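Home | About | Older posts | Recipes (sort of) | Contact

Night bus home, again

August 20, 2021
Posted by the management

Quick one as I have a bag to unpack and work in the morning. Well, quick-ish.

So I did the night coach up and back again. Forty quid return if you book early, 49 if you leave it till the week before like I did. Train was 80 one way. One way! For that I'd want a bed and a boiled egg.

Going up was fine. Double seat to myself as far as the first services, shoes off, jumper as pillow, out cold. Woke up with the pattern of the seat on my cheek and we were nearly there. If every trip went like that I'd never moan.

Coming back, different story. Full. Properly full, every seat, bags on laps. Queue at the stop went round the side of Donnelly's and past the bins, and it was spitting with rain and the shelter holds what, six people. Driver very cheerful considering. Checked my ticket off a list on paper, old style, and it took ages because half the queue had the booking on phones with no battery.

Seat 39. Write this down if you use this route - do not sit in seat 39. It's the one over the wheel, so your knees are up by your ears, and the reading light is stuck on. I put a sock over it. The sock fell off at every roundabout and there are a lot of roundabouts.

Things I took that were worth it:

The big flask. Obviously.
Cheese and pickle rolls, wrapped two and two so you don't eat all four before the motorway. I ate all four before the motorway.
Ear plugs. The foam kind, not the Zoteck ones, which cost a bomb and whistle when you yawn.
A flannel in a sandwich bag. Sounds daft, but a wash of the face at five in the morning is the diffrence between a person and a puddle.

Things I didn't need: the book, the other book, the travel pillow. Also the fancy Gulola blanket I bought specially. Lovely thing, far too warm, spent the whole journey under my feet getting crumbs on it.

The stop in the middle is still the best bit. Half past two in the morning, everybody shuffling about in the car park like cows, all that orange light. Bought a tea I didn't want for far too much money and stood outside with it. Moths going round the lamp. Somebody's radio playing something slow. I could have stood there an hour but we got twenty minutes, and then the driver counts heads and off you go again.

Got in just after six. Nothing open except Skostedari on the corner, so I had a coffee and a cheese thing there and watched them put the chairs out. The cheese thing is new and very good. Went home, slept till noon, woke up with a neck like a coat hanger. Still got it now.
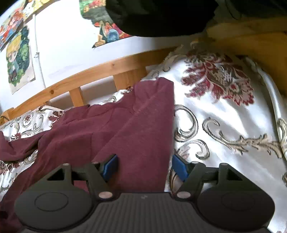
Blue tips, maroon cloth.

Would I do it again? Already booked for November, so yes. Aisle seat this time, near the front, away from the loo. I've put it in as a request, whether anyone reads those I don't know. Taking three rolls and one book. And a clothes peg for teh sock.

Right, washing. Back next week with the rhubarb post I keep promising.

Comments (4)

backseat_betty
Seat 39!! I had that one at Easter. Light was stuck then as well, so that's months they've left it.

northbound
Front aisle gets you the driver's heater on your ankles, just so you know. Nice in winter though.

pickle fan
Which pickle? Important

the management
Smooth, from a jar, the chunky stuff falls out when they brake. And thanks northbound, will wear thin socks.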